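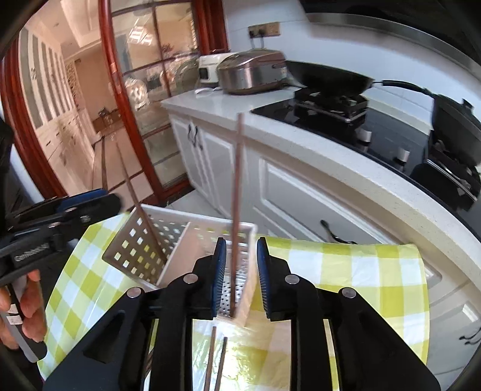
How to Wash, Dry and Store Chopsticks So They Stay Straight and Clean

In my family we eat with chopsticks three or four evenings in a week, and for a long time I was storing them wrongly. I put them in the drawer together with the forks, still a little wet, and after one summer half of them had a smell. My neighbor Benjie Magbanua showed me how his mother does it, and since then I keep the same routine. It takes a few minutes after dinner.

What you need

A utensil basket with holes in the walls and also in the bottom. Plastic is fine. One with a divider in the middle is better.
A soft sponge, not the rough green side.
Dish soap.
A clean cotton towel.
A little food-safe mineral oil, only if your chopsticks are plain wood without lacquer.

Step 1. Wash them soon after the meal

Please do not leave chopsticks standing in a glass of water in the sink. The wood drinks the water and the tips become rough. Hold three or four together under warm water, put a drop of soap on the sponge, and pull the sponge from the thick end to the thin end. Turn them and repeat. Rice likes to stick near the tips, so give this part more attention. If it is already hard, lay the tips in warm water for 3 minutes, no longer.

Lacquered pairs should be washed one by one, as they scratch each other.

Step 2. Wipe

Roll the whole bunch in the towel and press. Then open the towel and wipe each tip separately. I skipped this step for years and it was a mistake, especially in a kitchen with little air.

Step 3. Stand them in the basket

Put the basket on the table or on the counter, on something that does not mind some drops. I have a wipeable tablecloth, and I lift the basket once and dry under it. Lay the chopsticks in front of you first, so you can compare color and length and find the pairs. It is much easier on the table than inside the basket.

Now put them in one at a time, thick end down and thin end up. The part that touches the food stays in the air this way, and the thick end can drain through the bottom. If your basket has two compartments, you can use one for every day and one for guests, or separate the light wood from the dark. Do not fill it tightly. They may lean a little, but there should be space between them.

A very light basket can fall over when all the chopsticks lean to one side, so divide them between the compartments.

Step 4. Leave them overnight

I wash at 7 in the evening and by breakfast they are dry. Only then can they go to a closed drawer, if you prefer a drawer. Mine stay in the basket.

Once a month

Wash the basket itself with hot soapy water and an old toothbrush. Go through the holes in the bottom, where a gray layer collects. For plain wood, rub a thin coat of oil on each stick, wait 14 hours, and wipe off what is left.

Throw away any chopstick with a split tip or black spots. You can keep its partner as a spare if you find one of similar length.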